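About Catilau

Catilau is a small research company that works on how two-handed robots learn to handle ordinary things. We started with 2 people and a rented arm. There are now 8 of us, split between the people who build and maintain the hands and the people who write and test the learning methods. We do not sell robots. We publish a method, we maintain the software that goes with it, and we run it for partners who want to know if it will hold up on their own tasks.

What we work on

Our main line of work is called Prondik. It is a way of training a robot to use both hands when the hands have different jobs. Most of the older methods we tried treated the pair as one big machine and learned every joint together. That works for lifting a box. It works less well when one hand has to stay put and the other has to move, and each has to know what the other is doing.

Prondik learns the two hands separately and then trains a small third model that passes short messages between them. The messages say things like "I have it" or "wait." We got the idea from watching our own recordings, where the failures were mostly one hand starting too soon.

Our standard test is serving a drink from a tabletop dispenser.
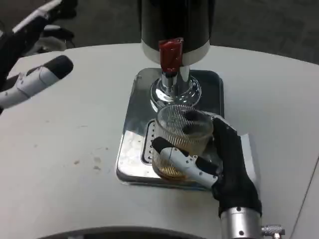
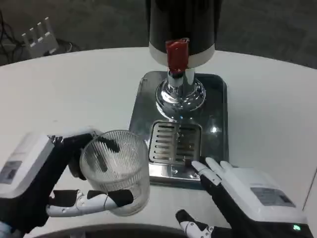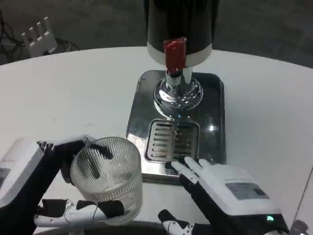
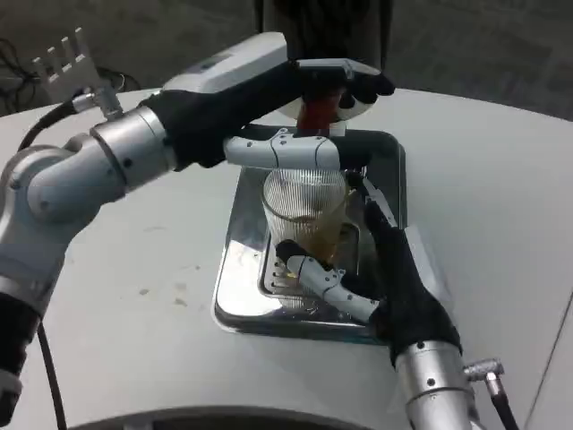 Timing between the hands is what we measure first, and grip comes second. A run is scored on whether each hand waited for the other, and only after that on whether the drink was served. We chose glass on purpose. The ribbed tumbler is clear, so the fingers behind it show through the wall, and a vision model that has only learned from solid mugs tends to confuse the cup with the hand holding it. Polished steel gives us a second problem of the same kind, as the tray throws back reflections of whatever is near it. We left both in the test. A partner's kitchen or break room will have shiny surfaces too, and we would like to find the trouble at our own table first.

What we have found

The current training set holds 1,932 recorded runs, all of them done by a person guiding the robot. Of these, 701 include a mistake and a recovery, such as a cup set down off center and then moved. We used to throw those out. In March we put them back in and trained again, and the new model was clearly better at fixing its own errors. It was also a little slower, and we are still working on that.

The message model turned out to matter more than its size suggests. When we switch it off, the two hands still know their own parts but drift out of step, usually within the first few seconds. Adding more data for each hand did not fix this.

There are things Prondik does not do well. It has trouble when the hands need to swap jobs in the middle of a task. It also needs new recordings when the table height changes by much - we have a partial fix for this but have not released it.

Who we are

Daichi Kaneko leads the learning group and wrote the first version of Prondik. Before Catilau he worked on motion planning for warehouse arms. Eylül Karakaya runs the hardware side, including the hand controllers and the recording setup, and she decides when a hand is fit to use.

Our software for labeling and replaying runs is called Gaber. It is free for schools and university labs. Clinard, our first industry partner, helped us test it on long recordings and still sends us bug reports.

Working with us

We take on a few partner studies a year. A study begins with a task you already do by hand and ends with a written report, including the runs that failed. We also host student researchers for one term at a time. Applicants should be comfortable with basic programming and with repeating the same task many times in an afternoon.

Page last updated July 29, 2026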